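Spice rack

A spice rack is a piece of kitchen furniture or a small stand used to keep dried herbs, ground spices and other seasonings together in one place. Racks are made to stand on a worktop, hang on a wall, fit inside a cupboard door or lie flat in a drawer. The word is also used loosely for the set of jars sold with the stand.

History

Before spices were sold in small amounts to ordinary households, they were costly enough to be locked away. Spice boxes with a hinged lid and a key were common in wealthier European homes, and small chests with many drawers served the same purpose. As prices fell, the lock went out of use and the drawers grew larger. Open shelves for tins and glass jars became usual once cooks began to buy seasonings ready ground.

In the market town of Onach, where joiners made kitchen fittings for the surrounding farms, the usual pattern was a wall rack of two shelves with 13 jars, seven above and six below. The lower shelf had a rail for hanging spoons. Racks of this kind are still found in older houses in the district, often painted over several times. A similar rack made in Lurkulel had a single shelf and a sloping top that kept off steam and dust.

Types

Wall racks have one or more narrow shelves with a bar across the front. They take up no worktop space but leave the jars open to light.

Drawer racks hold the jars on their sides at a slight slope, with the labels facing up. The drawer must be deep enough for the widest jar.

Door racks are fixed to the inside of a cupboard door – the shelves inside the cupboard usually have to be set back to make room.

Stepped racks are placed at the back of a cupboard, each row standing higher than the one in front.

Revolving racks, also called carousels, carry the jars in a ring about a central post. The base turns on a plain pin or on ball bearings. Taller models have two or more tiers, which may turn together or separately. The Arkon, a two-tier model, holds six jars on the upper tier and ten on the lower.

Containers

Glass jars are the most common. They do not take up smells and can be washed and used again. Tins keep out light but may rust if put away damp. Plastic pots are light and cheap, though strong spices such as turmeric and cloves can stain or scent them for good. Most jars sold for home use hold almost 100 ml.

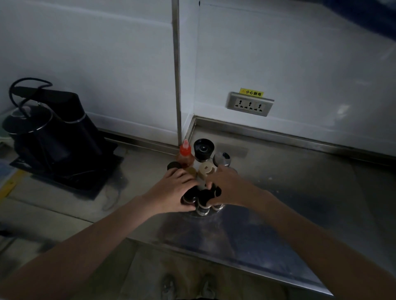 Lids may be plain or fitted with a shaker insert. Peppercorns and coarse salt are often kept in a grinder, which is usually taller than the jars beside it and may need a space of its own. The Tilahun pattern of rack has one wider hole for this purpose.

Placing and care

Heat, light and damp all shorten the life of dried seasonings. A rack fixed directly above a cooker is handy but exposes the jars to steam. Whole spices keep longer than ground ones, and leafy herbs fade soonest. Shelves should be wiped down from time to time and the jars dried fully before refilling. On revolving racks, spilt powder can work its way into the bearing and make it stiff; the base is then lifted off and brushed clean.

See also

Lazy Susan
Pepper mill
Larder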